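The table by the wall

Dagný Ketilsson has run the Trurncombe workroom for seven years and says she has lost the argument about the tablecloth. It is pale aqua blue with large white daisies on it, and it lives on the round glass table in the big open-plan room, shoved up against the white wall.

"I wanted plain," she says. "I was told plain was what you got at the dentist."

The person who told her was Þórey Vigfúsdóttir, who chose the cloth and defends it without much provocation. I met them both one afternoon in November, over coffee that Dagný described as adequate. The room is a single long space under a concrete ceiling, with the beams and conduits left on show. Before Trurncombe it belonged to a firm called Brarklow, who, according to Dagný, left behind two filing cabinets and a smell.

"You could have painted the ceiling," says Þórey. "People did suggest it. Then someone priced the scaffolding and we all agreed we liked concrete."

The lighting is still a sore point. Dagný would like fewer fluorescent tubes and more of the little pendant lamps that hang in a row at the far end, where the ceiling drops. Þórey thinks the pendants make everyone look like they are waiting for a starter.

What they do agree on is that people should be able to stand about. Desks were kept back, the chairs were put on wheels, and the whiteboard went on a stand so that it could be taken to whoever was arguing. 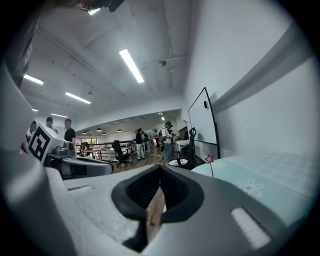
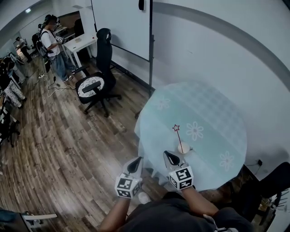

On chairs, and what goes on them

The tall black office chair has a mesh back, a headrest and a round cushion patterned in white and black. The cushion is also Þórey's doing.

"It's a perfectly good chair," says Dagný. "It didn't need a hat."

"It's on the seat," says Þórey.

"It's on the wrong end, then."

I asked about the thin red stick with the star on top, which stands on the daisies and might be a wand or might have come out of a cake. Dagný says cake. Þórey says it has been there long enough to be considered furniture. Neither has moved it, and a proposal to put it in a drawer was met with what Dagný calls a silence.

The floor, a gray-brown wood look, was the one large expense. "Two quotes," says Dagný. "One was silly and the other was 200 pounds less silly." She is fond of it, on the grounds that it doesn't show crumbs.

And the tablecloth? Þórey has her eye on another one, with lemons. Dagný asked me not to print that, in case it encouraged her.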